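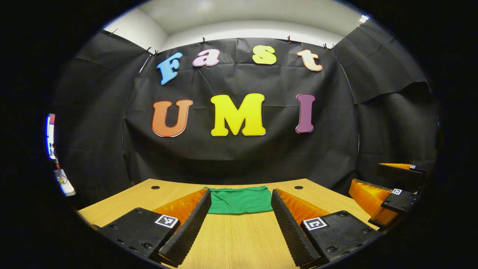 Black Cloth Behind a Worktable: Hanging It, Lettering It, Living With It

5 min read

Filed under: Workroom & Table

I've had black cloth up behind one table or another for long enough now that people email me about it more than they email me about anything else on this site (including the jam, which hurts a little). So I'm putting everything in one place. How to hang it, what to do about the creases, how to get letters to stay on it, and how to look after the wood table you're going to put in front of it.

First thing, the cloth. You want something with a bit of weight and no shine. I bought shiny the first time, a big remnant from a store in Skemell that was closing, and every lamp in the room turned up in it as a gray smear. Matte cotton is lovely. Cotton with a brushed face is even better, but it'll pick up every thread and hair in the house, so if you have a dog like my Clover you may want to stick to plain. Hold a piece up to the window before you pay. If you can see daylight through it easily, you'll see your wall through it too, and then you're buying double.

Buy more than the width you measured! A cloth pulled dead flat shows every tug and every clip, and a cloth with a little spare in it hangs much nicer. I go for an extra foot on each side and I've never been sorry.

Clips

I love a binder clip. The small black ones disappear against black cloth, they cost next to nothing, and when you want the cloth down to wash it you just pinch and it's in your hands. Thumbtacks leave holes, tape lets go in the middle of the night (always the middle of the night), and sewing a sleeve for a rod is a nice job if you have an afternoon, which I mostly don't.

Four clips will hold a panel the width of an ordinary desk if the cloth is light. Put the two corners on first, then stand back and look at where the top edge sags, and put the other two there. Don't measure it out evenly and call it done. The weight is never even, especially once you've put letters on, and the clip wants to be over the heavy spot. If the edge scoops down between clips like a row of little hammocks, add more clips, or fold the top edge over twice so there's something firm for them to bite.

What are you clipping to? A rail is best. The top edge of a thin board or a cubicle-type divider works. A curtain wire works if you can get it really tight. A bare wall gives you nothing to grab, so I screw up a strip of thin lath with a spacer behind it at each end, and the gap takes the jaw of the clip. Fifteen minutes, most of it looking for the level.

Sides

One panel at the back is fine for a craft fair. For a table at home where you're trying to photograph things to sell, or cut down the glare, or just stop yourself staring at the laundry, you want side panels too. They don't have to match. Mine are offcuts and one of them has a raggedy bottom edge that I keep meaning to hem, and it has made no difference to my life at all. If it bothers you, iron-on hem tape.

Let the sides hang loose and overlap the back panel by a hand's width. If you butt them edge to edge, you get a bright line down the corner where the wall peeks through, and your eye goes to it every single time. And think about your light before you close yourself in. Black cloth on three sides eats a shocking amount of it. I work late, often past 10 at night, and I moved my lamp twice before I could thread a needle in there. White walls and a white ceiling over the top help a lot, so if your room has them, don't run the cloth all the way up! Stop it partway and let the light bounce down.

Creases (the thing you all ask about)

Black shows fold lines like nothing else. You take it out of the package, hang it up, and there's a grid across it like a road map. What works for me, in the order I try it:

Hang it damp. Spin it in the washer, no dryer, and clip it up while it still has some weight of water in it. Old towel underneath. By next morning the worst has usually dropped out.

Steam it from behind. From the front you risk water spots and shiny patches. Jeptoo Lukumay taught me to hold the bottom edge away from the wall with one hand while steaming with the other, so the cloth is under a gentle pull, and it goes twice as fast.

Iron it inside out with a press cloth. Only for real knife-edge folds. Check the fiber first. If there's polyester in it, keep the iron cool, please, I've melted a handprint-sized hole in mine.

Then store it rolled! A long cardboard tube, cloth rolled around it with the good side out, a strip of soft tape to hold it. If you fold it after all that steaming you'll be doing it again in October when the fair comes around. I say this as someone who has done it again in October.

And a few creases are okay. Once there's something bright on the cloth, folks look at that.

Letters

Now the fun part. Big fat letters on black are so cheerful, and pale colors really sing on it. Light blue, pink, butter yellow, peach. Deep purple and navy sink right in, and so does dark green, which is how I once had a sign at the Wurkgate fair that said CLO ER from any distance past the coffee stand. (I was selling dog bandannas. It was named after the dog.)

The cure is a white edge. Cut the letter in your color, glue it to white felt or card, and cut again a little way outside the line. Now any color you like will show. I do it on every letter whether it needs it or not, and it makes the whole set look like it belongs together even when the colors came out of the scrap bag.

Make them chunky. Thin strokes curl and flop. If you're making two rows, cut the second row a bit larger, or all capitals, and it will anchor the first one nicely. Check your wide letters before you cut everything, too. An M takes up far more room than you'd think and an I takes up hardly any, so lay them out on the floor and push them around until the gaps look right to your eye. A ruler will lie to you here.

Sticking them on: felt letters on brushed cotton will hang on by themselves for a day or so. For longer than that, a few stitches at the top of each letter and leave the bottom free. I don't like gluing letters to the cloth. The cloth moves and the letter doesn't, and you get a pucker around each one. Card letters want a small safety pin taped flat on the back. They'll tilt a little with the drape of the fabric whatever you do, and I've stopped fighting it, I think it looks friendly.

Mared Harries wrote to ask if you can wash the cloth with the letters on. Felt letters, stitched, cold water, by hand, yes. Card, no, Mared!

The table in front

A pale wood top looks wonderful against black and shows every ring from every mug. I wipe mine with a barely damp cloth along the grain and follow right away with a dry one. If yours is oiled, give it a thin coat when it starts to look thirsty, and let it dry properly before you push it up near the cloth. Oil on black cotton leaves a mark you will be looking at for years.

If your desk has those round holes through the top for cords, use them! I ignored mine for ages and ran the lamp cord over the back edge, where it pushed the cloth out in a lump. Down through the hole, one cord tie underneath, and the cloth can hang straight. Don't pull the cord tight. Leave enough slack that you can scoot the lamp. Small things do fall down the holes (beads, needles, one earring), so I stuff a bit of black felt in around the cord. My neighbor over at Edwards Street uses half a pool noodle, which I can't recommend on looks but she hasn't lost a bead yet.

Keep a lint roller on a hook within reach of your chair. Do the cloth top to bottom, then the table, in that order, or you'll be doing the table twice. Mine gets a going-over every week or so, more when Clover is shedding.

Next time I'm tackling the drawer with all the half-used glue sticks in it, so if you've got a way of telling the dead ones from the live ones without opening every cap, send it over.

Related tips

Getting Candle Wax Out of a Table Runner
3 Ways to Store Felt Scraps by Color
Lamp Cords, Extension Cords, and the Dog
A Quick Hem With No Sewing Machine
What I Pack for the Wurkgate Fair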